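**Lurkcombe Soup Month returns in May with 16 kitchens and one very big pot**

LURKCOMBE – Soup Month is back! Starting in May, 16 local kitchens will each put a new homemade soup on the menu, and every one of those recipes will be free to take home on a printed card.

The month is run by Selta, the Lurkcombe cooking school, together with Ko, the noodle bar on the square. Last year's event served 2,898 bowls, and the smoky corn chowder ran out twice before lunch (we're making more this time, we promise).
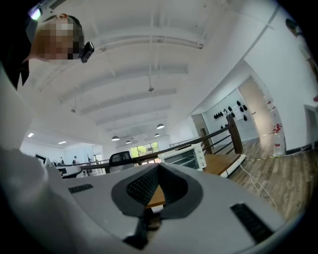
This year's recipes came from home cooks. Selta received 776 of them, everything from chicken and rice to a cold cucumber soup with dill, and its teachers cooked their way through a shortlist of 127 over the winter. Lentil soups did very well. So did anything with a crisp topping – fried shallots, garlic crumbs, toasted seeds.

Bread comes from Sesel, the bakery next door to the school, which is adding a soft potato roll just for the month. It's great for wiping out the bowl!

Bowls are served from 11:30 a.m. until the pots are empty. Each kitchen will have at least one soup made without meat or dairy, and half-size bowls are available for kids.

Recipe cards and a map of the kitchens can be picked up at Selta's front desk.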